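Print marketing > Direct mail and handouts
Topic: Bleed and stock for a door hanger, small cleaning outfit

tk_offset
Laying out a door hanger for Trilo, a two-person house cleaning service. Finished size 4.25 x 11, two sides, 2,000 pieces. Grosetti wants the file at 300 dpi with 1/8 inch bleed on all four sides and also around the die-cut hole. Their blank template shows no bleed at the hole. Which one do I follow? Second question is stock. They quoted 120 lb cover, uncoated or gloss one side.

marlpress
Follow the written spec. Run the background color straight through the hole and put the die line on its own layer, spot color, set to overprint. If you knock the color out at the hole you will get a white sliver on part of the run, as the die drifts.

quoinkey
Agree on the die line. Keep live text 1/4 inch away from the hole as well. The template probably shows the hole only for position.

On stock, 120 lb cover is more than a door hanger needs. 100 lb hangs fine and weighs less in the carrier's bag.

marlpress
Disagree on 100 lb. The neck beside the hole is under an inch wide on that size. On thin stock it tears when somebody pushes it over a lever handle. I ran a job for Nircombe on 100 lb in June and the client sent back 73 torn ones from the first route.

quoinkey
What was the grain direction on that job? If the grain ran across the short side, the neck would tear on any weight.

marlpress
Across, yes. Gang run, no choice in the matter. That is the usual case at this price, so I still say go heavy.

tk_offset
This one is a gang run too. I'll stay with 120.

Gloss one side or uncoated? The owner wants to write the quote on the back by hand.

quoinkey
Gloss front, uncoated back. Ballpoint skips on gloss and gel ink smears. Check that Grosetti isn't putting an aqueous coat on both sides by default. Ask for the back dry and get it in writing on the ticket.

dvandal_m
Coming at this from the copy side. The usual cleaning hanger has nine services in 7 point type and the phone number at the bottom. Phone number goes in the top third, under the hole, at 24 point or larger. Services go on the back. Price on the front if there is a flat rate.

tk_offset
There is a flat rate for a first visit, but it excludes ovens and windows. Owner is nervous about printing it.

dvandal_m
Print "first visit from" and the figure, exclusions on the back in 9 point. A hanger without a price gets fewer calls in my experience.

marlpress
And the calls it does get are all people asking the price.

quoinkey
I would leave price off. Rates change and 2,000 pieces take a small outfit a year to hand out. Put it on a sticker if you must.

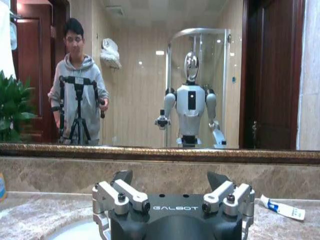 dvandal_m
A sticker costs labor. Split the order, 1,000 now with the price and 1,000 later. Pelupessy does short runs on the same die size, and the setup charge is small next to the cost of a bad front side.

quoinkey
Then you have two printers and two reds. Trilo's logo is a solid red from what was said in the other thread. It won't match.

tk_offset
It is red, built 0/100/90/5. I'd sooner keep it at one shop. Going with the full run, "from" price on the front, exclusions on the back. Die line on a separate layer as above.

marlpress
Send the file with fonts outlined and ask for a hard proof. Cut the hole in the proof yourself and hang it on a door before signing off.

quoinkey
On a round knob and a lever both.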